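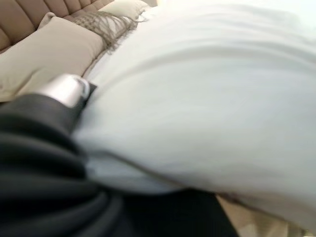
Home Projects Blog People Contact

Wavik and the hand that wouldn't let go: my project report

Nisreen Sleiman

I'll start with the bit everyone asks me about. Yes, the robot got stuck holding the bedding, and yes, I was the one who had to press the stop button (twice, the first press didn't catch). My project was meant to be a nice, gentle study of how well Wavik, our two-armed housekeeping robot, can pull a duvet straight. What I ended up writing is mostly a fault report, and I'm quite pleased with it!

The plan was simple enough. Wavik takes hold of the cover, lifts, pulls towards the headboard and lets go. Samport, the program we use to plan the arm movements, does the thinking, and a little box called Kernell passes the commands on to the fingers. We logged 2,448 grasps between March and the summer, and for most of that time the worst thing I had to report was a crooked cover.

Then we got the first hang. Wavik closed on the fabric, lifted, and when the "open" command went out, the hand stayed shut. The arm didn't know that. As far as Samport was concerned the job was done, so off it went to its rest position with the duvet still attached, pulling harder and harder until the motors complained. I'd been standing much too close, fiddling with a pillow, and the edge of the cover caught my wrist. No harm done, but it gave me a proper fright, and it went in the safety log that same afternoon.

We had 12 hangs in the end. I blamed the fingers first (everybody blames the fingers) and spent two days running the hand through open and close with nothing in it, out in the middle of the floor.

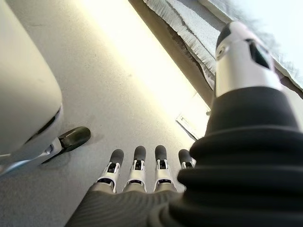

Mansour reckoned I was wasting my time with an empty hand, and that a fault which only shows up under load was never going to appear until I gave the thing something to pull on. Annoyingly, that was right. I ran the empty test for ages and got no hangs whatsoever. With a folded towel in the grip and a bit of weight hanging off it, I had one before lunch.

So I went through the logs line by line. When the load on a finger goes over a set limit, Kernell goes into a protective mode, which is sensible, because you don't want a finger snapping. But in that mode it also stops listening to new commands for three seconds, and it throws away anything that arrives in the meantime. Our "open" command was landing in exactly that gap. It was sent once, dropped, and never sent again. Wavik was holding on because the last thing it had heard was "close".
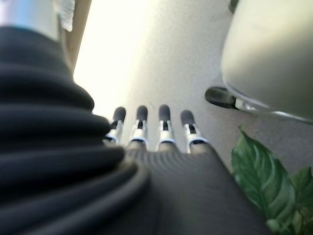
Fig. 2. Fingers open, palm down over the carpet.

The fix has two parts. The arm now won't move away until the hand has reported back that it's open, and if there's no report, the command goes out again. I also turned down the pulling force, so the arm gives up much earlier if something is snagged. I've repeated the towel test with the new settings and haven't had a hang yet, though I'd want a much longer run before letting anyone lean over the bed while it's working.

We've changed how we behave as well. One person holds the stop button and does nothing else, and pillows get sorted before the arm is switched on. The button that needed two presses has been replaced. I should have reported that one sooner, it had felt spongy for weeks.

Still to do: a test with heavier covers, and a look at whether the other hand has the same gap. It runs the same version of Kernell, so I expect it does.

Comments (3)

ferncliff: We had the same dropped command on a drawer-opening rig. Resending works, but put a limit on the retries or it'll sit there all night.

Nisreen Sleiman: Good shout, there's no limit at the moment. Adding it to the list!

okapi_j: Is the towel test written up anywhere? I'd like to try it on ours.

Related projects

Teaching Wavik to find the corner of a sheet
Samport for beginners: planning your first arm movement
What belongs in a safety log?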